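Two-Arm Sorting Project: Handout for Session 4
Flarnbridge Robotics Course, Spring Term
Posted March 29, 2019

This handout covers the table layout, the jaw settings and the written log. Read it before you book time at the station. The code templates are in the course folder under Stellar, same as last time.

1. Table layout

The small yellow bin goes in the middle of the table with three cartons standing upright in it. The cream bin goes on the left and the larger yellow bin on the right, both against the wall. Each arm works mainly on its own side. The middle bin is shared, so only one gripper may be inside it at a time.

Check that the cartons are standing before you start a run. They can lean a little. If one has fallen flat, stand it up by hand and write that in the log. 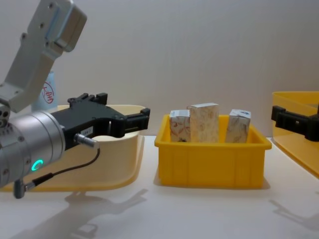 2. Approach and jaw opening

Start every run with both grippers open and above the rim of the middle bin. Move sideways first, then down. Going down at an angle tends to catch the rim, and the arm will stop with a contact fault.

Wait 500 ms after the arm reaches its hover point before you send the close command. Most groups in Session 3 left this out and then spent their time changing the grip force, when the fingers were still settling.

If the two arms are going to work one after the other, the first arm has to be back at its hover point before the second one moves. Use the lock function in the template.

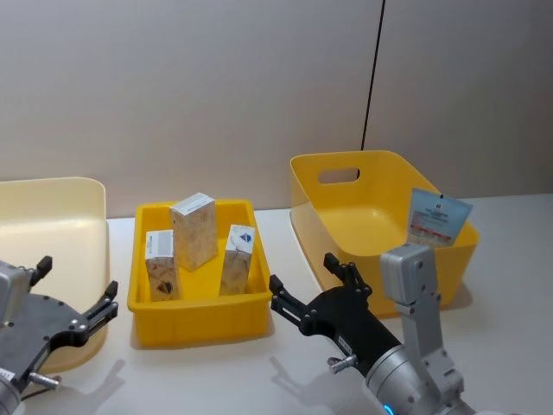 The lock has a timeout of 3000 ms. If your program holds it longer, the other arm gets an error and the run ends. You can raise the timeout while debugging, but set it back before you hand anything in. We run your code with the original settings file.

3. Picking order

Your program decides the order. There are two methods in the template:

Nearest first — takes the carton closest to the gripper. Easy to write, but it may have to reach past a leaning carton later on.

Widest gap first — takes the carton with the most free space on both sides. This needs the wrist camera and a bit more code.

Either method can get full marks. Say in your report which one you used and why. If you use the wrist camera, remember that the fingers are always in view, so mask them out before you look for edges.

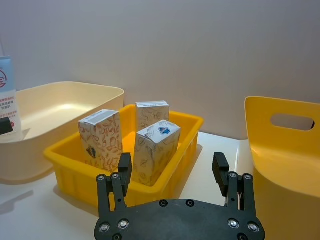

Fig. 3. Wrist camera view of the middle bin, gripper open.

4. The log

Write one line per run: start time, which arm, which carton, result. A drop counts as a result. So does a stop. Do not erase failed runs, we need them for the July comparison with the Dimitrov group.

The logging tool cuts off any file after 2000 lines. Start a new file for each booking and you will not run into it.

5. Questions from last session

Several groups asked whether the left arm may place a carton in the right-hand bin. It may, but the right arm has to be parked first, and the transfer path must stay above all three rims.
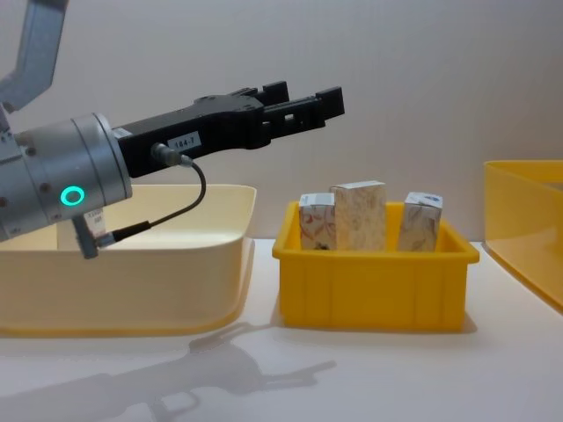

Hemant Saxena: We tried the long transfer on Tuesday and it cost us nearly a whole booking to tune. I would get the short one into the cream bin working first and treat the other as extra.

That is good advice for most groups. The long transfer is worth 2 extra points and is not required.

6. To hand in

Your program, the log files and a one-page report. Put them in the Cidska folder under your group name. Send booking requests to Ditte Bisgaard by email, with a second choice of time in case the first is taken.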